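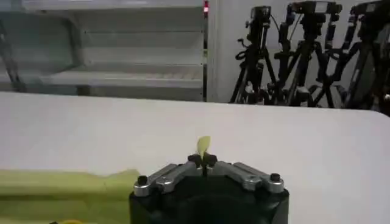
Cloth and table check, folding room, Maurya Guest House

Date: 2024-08-29
Checked by: Kusum Bajpai
Room: 7, ground floor

1. Table top
Result: pass
Comment: The white table is plain and has a matt top, so loose threads are easy to find with the hand. I passed my palm over all of it and did not feel any rough place. Please continue to wipe with a damp cloth only, no powder cleaner.

2. Table edges and corners
Result: pass
Comment: The corner is rounded, good for hips and for sleeves. Last October we had one sharp screw under the long side and it pulled a thread from two napkins. Screw is now covered. Look under the table also, it takes one minute.

3. Table legs
Result: pass with remark
Comment: The leg near the window moves a little when I lean. Tightened by hand today. Needs the proper key, which is in the Rolteck tool box.

4. Yellow-green cloths, general state
Result: pass
Comment: 63 pieces in the cupboard according to the list. Colour changes a bit between the old ones and the new ones from Plitix, but this is not a fault. When a cloth is folded the lower part can look more olive, so open it fully before you write "stain".

5. Corners of the cloths
Result: 8 pieces put aside
Comment: Hem is opening at the corner. It begins always at the point, where people take the cloth to lift it. Please hold a little more inside and lift slowly. The ones put aside are in the grey bag, for sewing.

6. Creases
Result: pass
Comment: Soft creases are accepted for kitchen use. For the dining tables they are not accepted — iron again on the middle heat.

7. Damp
Result: not complete
Comment: I could check only the upper shelf. On the lower shelf the boxes were too heavy for me alone. To be done before the next delivery.

8. Floor and passage
Result: fail, corrected the same day
Comment: An extension lead was lying across the door. I moved it along the wall and fixed it with tape. The tape is not for always. I have asked for a floor cover from Broltell, order 515, and I am waiting for the answer.

Other remarks
The light over the cupboard is weak in the evening. It is not on this list but I think it should be, between points 7 and 8. Sewing of the corners must be finished before the cloths go back in the cupboard.

Signed: K. Bajpai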